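**Open doors at Jetutthorpe: an afternoon in the simulator**

Last updated: August 15, 2023

46 shares | 4 comments

The old seed warehouse at Jetutthorpe has no sign on the road side, and the first visitors to the Kustix open day walked past it twice. By early afternoon someone had tied a strip of orange netting to the gatepost and the car park was full.

Kustix makes software that teaches robots to move things in rooms built for people. It employs 22 staff, most of whom were on hand in the main hall, and it has held an open day each summer for the past 4 years. The earlier ones were mostly for customers. This year the company put a notice in the parish newsletter, and the crowd was a mixture of retired engineers, teenagers, parents with pushchairs and a group from a furniture removal firm who had come to find out if they should be worried.

The hall is split in two by a line of shelving. On the left is the machine side, where a pair of arms named Baptista and Genport are bolted to steel benches. On the right are desks and screens. Visitors went left first, and the queue for Baptista ran back to the tea urn.

Baptista was moving stools. A stool was placed on a square of carpet, the arm took hold of it by a leg or a rail, lifted it and put it down on a second square. It did this slowly. Children were allowed to choose which way the stool faced at the start. On two occasions the arm stopped above the stool and did nothing at all until an engineer pressed a key, and the engineer said this was what it was meant to do when it was unsure of its grip.

Genport, the older of the two arms, was not running. Its cover had been taken off so people could see the motors and the belts, and this turned out to be popular with the retired engineers, several of whom stayed there for most of the afternoon.

**Practice that happens on a screen**

The larger part of the company's work goes on at the desks. Qianru Zeng leads the simulation group and gave the same talk five times, standing on a pallet so the back rows could see her.

A real arm, she explained, can try a task a few dozen times in a working day. It has to be watched, the stool has to be put back, and now and then something gets dented. A simulated arm in a simulated room can try the same task all night on a computer in the cupboard. In May the group ran 1,751 attempts at a single job, pulling a chair away from a wall, before anybody asked Baptista to have a go.

The rooms in the simulator are plain. Each has a wall, a floor and one or two pieces of furniture, and they are put together from a list of surfaces and shapes. The walls might be brick, plaster, board or tile. The chairs come in strong colours. Zeng said people often expect something closer to a film or a modern game, and are a little let down.

"We could make it prettier, and we'd get fewer runs out of the same machine," she said. "What I care about is that the light falls in a sensible place and the chair is the right height."

Light took up a good part of the talk. The group changes the position of the lamps between runs, so the software sees the same furniture with shadows in different places. An early version of the program treated a dark patch on a wall as a solid object and steered round it. Another would not reach into shade. Both faults were cured by giving the program a great many shadows to look at, some of them falling from things that are out of view altogether.

The viewpoint changes too. A camera carried on a moving arm seldom looks at a room squarely, and the straight lines of a tiled wall can end up leaning in all directions. Zeng likes tiles for this reason. When a grid is tilted, she said, a person can tell at a glance how the camera is turned, and it is a good check on whether the software has worked out the same thing.

On the big screen behind her was a wall of pale grey tiles with a soft, dark shadow lying over a few of them, and a yellow-orange chair with a navy seat low down on the right. A boy near the front asked why the edges of the chair were jagged. Zeng told him it was a good question and that smooth edges cost time. He asked how much time. She said she would need to look it up, and at the end of the talk she did.

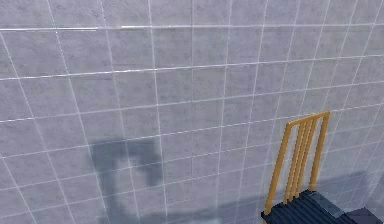
**Trying it yourself**

After the talk, visitors could sit at one of the desks and drive a simulated arm with a hand controller. The task was to take hold of a chair by its back and draw it clear of a wall. It is harder than it sounds. The gaps between the slats of a chair back are easy to see from straight ahead and difficult to judge from an angle, and most people's first attempt went either into the wall or past the chair altogether.

I had three turns. On the first I knocked the chair over. On the second I lost sight of it, because I had turned the camera towards the wall and couldn't work out how to turn it back. The third time I got hold of the top rail and dragged the chair a short distance before my time ran out. A girl of nine or ten at the next desk did it cleanly at her second try and went back to the end of the queue for another.

Aníbal Paiva was looking after the desks. He joined Kustix as a technician after a long spell repairing lifts, and he has a patient way with people who have just driven a robot into a wall. Every visitor's attempt was saved, he said, provided they had ticked the box on the form. The bad ones would be kept along with the good.

"If you only show it tidy work, it has no idea what to do when things go wrong," Paiva said. "Today should be very helpful in that respect."

He was asked by one of the removal men whether a robot would be carrying wardrobes down a staircase in the next few years. Paiva thought not. Stairs are difficult, wardrobes are heavy and every house is different. What the company has in mind is duller: setting out chairs in halls and canteens, stacking them again at the end of the day, and moving them so that a floor can be cleaned. A trial in a school dining room is planned, though the company would not say which school.

**From the screen to the bench**

The last demonstration brought the two sides of the hall together. Paiva carried a chair over to Baptista's bench and stood it with its back to a board painted to look like a tiled wall. The program that had been practising in the simulator was loaded on to the arm, with no changes, and the arm was set going.

It made 15 attempts. Twelve of them ended with the chair clear of the board and standing upright. In two the gripper closed on air beside the outer post and the arm backed off. In the remaining one the chair was pulled over sideways and Paiva caught it, to applause.

Zeng seemed pleased with this, though she pointed out that the board was flat, the floor was level and the chair was one the program knew well. With a chair it has never met, the results are poorer. She would not give a figure for that, saying the tests were still under way — and that she had been caught out before by giving numbers too early.

There are other gaps between the screen and the bench. Carpet drags at chair legs in a way the simulator does not yet copy properly. Cushions are another problem. The program treats a padded seat as if it were a hard block, which is fine until the arm has to press down on one. Two members of the group are working on this and had brought a box of seat cushions for visitors to squash.

The tea ran out before the cushions did. By late afternoon the queue at the desks was down to a handful, the cover was going back on Genport, and Paiva was copying the day's saved attempts on to a drive. The company intends to hold another open day next summer and has promised a sign on the road.

**Comments (4)**

**fenlandpete**
Spent a good hour at the one with its cover off. Nice to see belts and pulleys still earning a living. The lad explaining the gearing knew his stuff.

**Maureen T**
We drove past the gate as well. The netting wasn't up when we got there. Enjoyed it once we'd parked. My grandson has talked about little else and now wants to know where you buy a hand controller.

**oldcastors**
Twelve out of 15 is decent but I'd like to see it with stacking chairs, the metal ones that lock together. I put out 80 of them every week for the bowls club and would happily hand over the job.

**k_dray**
Does anyone know if under-eights can have a go at the desks next year? Ours was told she was too small for the seat.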